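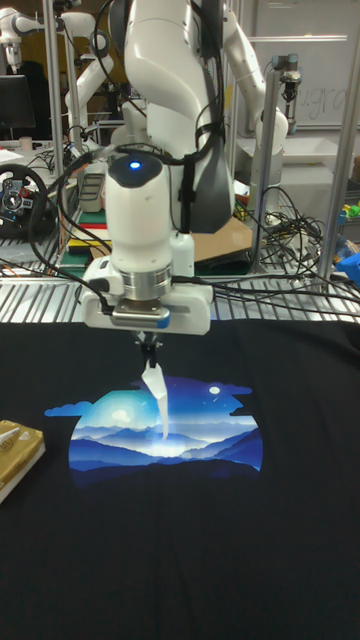
어느 분이 초고를 읽고, 그리퍼가 닫혔다는 신호가 있는데 굳이 영상으로 파지 상태를 다시 추정할 까닭이 있느냐고 물어 오셨다. 참으로 고마운 질문이었고, 덕분에 이 절을 처음부터 다시 쓰게 되었다. 손가락 위치 센서만으로 충분하다면 우리도 그편이 훨씬 편했을 것이다. 그런데 얇고 부드러운 물체를 다루다 보면 손가락이 물체를 물고 닫힌 경우와 아무것도 물지 못하고 닫힌 경우의 위치 값이 센서 잡음 안에서 겹쳐 버리는 일이 잦다. 파지 여부를 안다고 해도 물체의 끝이 어디에 있는지는 여전히 알 수 없으니, 놓을 자리를 계획하는 단계에서 같은 고민이 되돌아온다.

4.2 파지 상태와 끝점의 동시 추정

우리가 Rinwood라고 부르는 추정 모듈은 고정 카메라의 영상과 관절 각도를 함께 받아 두 가지 값을 내놓는다. 하나는 물체가 손가락 사이에 있을 확률이고, 다른 하나는 늘어진 물체의 끝점 좌표이다. 그림 2를 보면 이 둘을 왜 함께 풀어야 하는지 짐작하실 수 있을 것이다. 검은 손가락이 흰 조각을 물고 있고, 약간 기울어 늘어진 그 끝은 검은 티셔츠에 인쇄된 풍경 무늬 한가운데에 걸쳐 있다. 무늬에는 파란 산등성이와 함께 흰 해와 달 모양이 들어 있어서, 색만으로 전경을 나누는 분할기는 조각과 무늬를 곧잘 한 덩어리로 묶어 버린다. 초기 판본이 바로 그러했고, 우리는 꽤 오랫동안 원인을 조명 탓으로 돌렸다.

지금의 방법은 배경을 먼저 기억해 두는 것에서 출발한다. 팔이 작업 영역에 들어오기 전의 영상을 기준으로 저장하고, 이후의 영상에서는 로봇 몸체의 투영 영역을 기구학 모델로 계산하여 지운 다음, 남은 차이만을 조각의 후보로 삼는다. 여기까지는 새로울 것이 없다. 다만 천이 깔린 작업면에서는 팔이 스치기만 해도 배경 자체가 조금씩 움직이므로, 기준 영상을 격자로 나누어 칸마다 작은 변위를 허용하였다. 변위를 너무 넉넉히 주면 조각까지 배경으로 흡수되고, 너무 아끼면 주름이 전부 물체로 검출된다. 이 값을 고르는 일이 구현에서 가장 손이 많이 갔음을 밝혀 둔다.

후보 영역이 정해지면 손가락 끝에서 시작하는 짧은 곡선을 맞추어 끝점을 찾는다. 곡선의 뿌리는 기구학으로 이미 알고 있으므로, 무늬 안쪽에 외따로 남은 흰 얼룩은 손가락과 이어지지 않는다는 이유로 자연스럽게 탈락한다. 이어진 후보가 하나도 없으면 파지 확률을 낮추고, 계획기 Mekport에 재시도를 요청한다. Mekport는 이때 팔을 곧바로 내리지 않고 손목을 조금 돌려 영상을 한 번 더 얻는데, 가림 때문에 생긴 오판이 여기에서 제법 걸러진다.

학습과 조정에는 직접 주석을 단 영상 3738장을 썼고, 평가는 이와 겹치지 않는 500회의 파지 시도로 진행하였다. 이 가운데 406회에서 파지 여부와 끝점이 모두 허용 오차 안에 들었다. 나머지를 하나하나 되짚어 보니 끝점이 손목 브래킷 뒤로 숨은 경우가 많았으며, 조각이 접혀 끝이 둘로 보이는 경우도 있었다. 앞의 것은 시점을 하나 더 두면 나아지리라 기대하지만, 뒤의 것은 끝점을 하나로 가정한 우리 모델의 한계이고, 솔직히 아직 마땅한 답을 찾지 못하였다.

실행 기록은 모두 Sustormont 형식으로 남겨서, 영상과 관절 각도, 추정값을 같은 시간축에서 되돌려 볼 수 있게 하였다. 시간 동기화가 한 프레임만 어긋나도 로봇 몸체를 지우는 단계에서 팔의 윤곽이 얇은 띠로 남고, 이 띠가 하필 흰 조각과 닮아서 오검출로 이어진다. 같은 구성을 따라 해 보시려는 분께는 추정기의 문턱값을 만지기 전에 이 동기화부터 확인하시기를 권한다. 동기화 점검 절차와 격자 변위의 설정값은 부록에 따로 실었다.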